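Cartilage Repair Group
Minutes of the project meeting, 12/01/2021
Held online, as before

Present: Clémence Vidal (chair), Paweena Somboon, Sombat Srithong, Kanokwan Sombatkul (minutes)
Apologies: Pichit Yimyam, who was in the cell culture room and sent his report by message

1. Minutes of the last meeting

Agreed, once the word "successful" had been taken out of item 3 at Paweena's request and replaced with "finished".

2. Matters arising

The spare key to the cold room has been found in the cold room. Closed.

Sombat has still not heard from the supplier about the late batch of growth medium. He has been told twice that his query is important to them. He will ring again, and has asked that it be recorded that he is not enjoying it.

3. Gel trial (Stivel)

Paweena reported on the first round with Stivel, the gel we use to hold the cartilage cells in place while they settle. Of 183 samples seeded before the break, 170 were fit to measure. The others had either come away from the dish or grown something we did not put there.

The samples kept in low oxygen are laying down more collagen than those kept in ordinary air. Clémence asked whether it was the right kind of collagen. Paweena said that the stain suggests so, that the stain has suggested things before, and that she would like to wait for the gene expression results. There was a fairly long discussion of the word "suggests". It stays in the draft.

Stiffness is the weak point. The gels are still a good deal softer than real cartilage and nobody would want to walk on one. Sombat proposed a higher concentration of Stivel. Paweena pointed out that we tried this last year and the cells in the middle starved. Sombat proposed thinner gels. This was allowed.

Action: Paweena to set up a small run with thinner gels, same donors, four weeks in culture.
Action: Kanokwan to find out what became of last year's stiffness data, which is on a drive, on a shelf, in one of the offices.

4. Donor tissue

Four new donors have agreed through the knee clinic. Pichit's message says that two of the samples arrived in good order, one arrived late, and one arrived at the wrong building, where it was signed for with great confidence by the finance office. It was kept cold and may be usable. He will check how many of the cells are alive before anyone gets attached to it.

Clémence reminded everyone that the consent forms and the sample log have to agree with each other. At present they agree in spirit.

Action: Pichit to report on the late and wandering samples.
Action: Kanokwan to go through the log against the forms.

5. Software

The trial licence for Petchrat, the image analysis package, runs out in February. Sombat likes it. Paweena does not, and read out cell counts from the same slide analysed twice on the same afternoon, which had little in common. Sombat said the settings had been changed in between. Paweena asked who by. The chair moved on.

Vitus was mentioned as a cheaper choice. It has no manual, but Pichit has used it and will show the rest of us.

Action: Sombat and Paweena to run the same ten slides through both, separately, and compare afterwards.

6. Bench space and plastics

The rota is working, in that there is one. Please put your initials against your slot and not merely your feelings about other people's.

Pipette tips are being ordered monthly from now on. Rito will deliver to the side entrance only. Clémence asked that empty boxes be flattened on the day they are emptied, a policy we have apparently had all along.

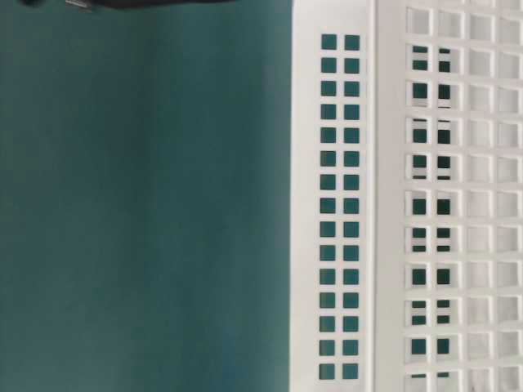
7. Any other business

Sombat asked if future meetings could be shorter. This was discussed at some length.

Clémence has been invited to give a talk on the gel work and would like one clear figure from each of us. She defined "clear" as readable from the back of a room by someone who has had lunch.

8. Next meeting

In February, after the thinner gels have been started. Kanokwan to send round dates. Please answer the first time of asking.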